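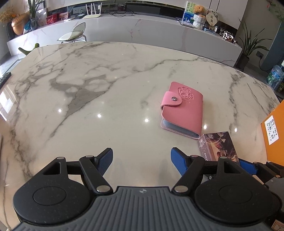 By Zlata Vakulenko

Every household has one surface that was bought for dinner parties and has since gone into storage. Ours is the marble-patterned table, glossy enough to give back the ceiling lights, and it took 7 evenings of looking at other people's tables before we chose it. We have had 5 proper dinners on it. The rest of the time it belongs to small things.

Small things arrive politely. A pink card holder with a silver snap, say, the kind with plastic sleeves inside for cards you will never look up again. Then a little printed box turns up beside it, and an orange shoe box, size 37, takes the edge. A shoe box is the most dangerous of the lot. It looks like a solution.

My friend Lev Tkachuk, who once paid 1,540 for a sideboard to fix this very problem, now has a sideboard with things on it. He recommends a weekly clearing. I tried it in November and learned that clearing a table mostly means moving everything to the middle and having feelings about it. The peach with the felt leaf can't go in a drawer. The dog in the blue outfit has a cap on, and you don't put someone in a shoe box with his cap on. The crocheted doll just sits there with her round pink ears, waiting to hear what you decide. 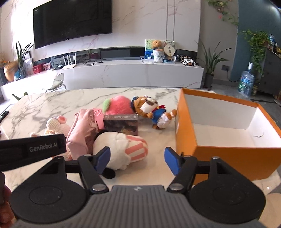 What Goes in the Box

Paper first, then anything with a zipper. The remote control goes back to the couch. Plush toys are heard last - and in my house they usually win.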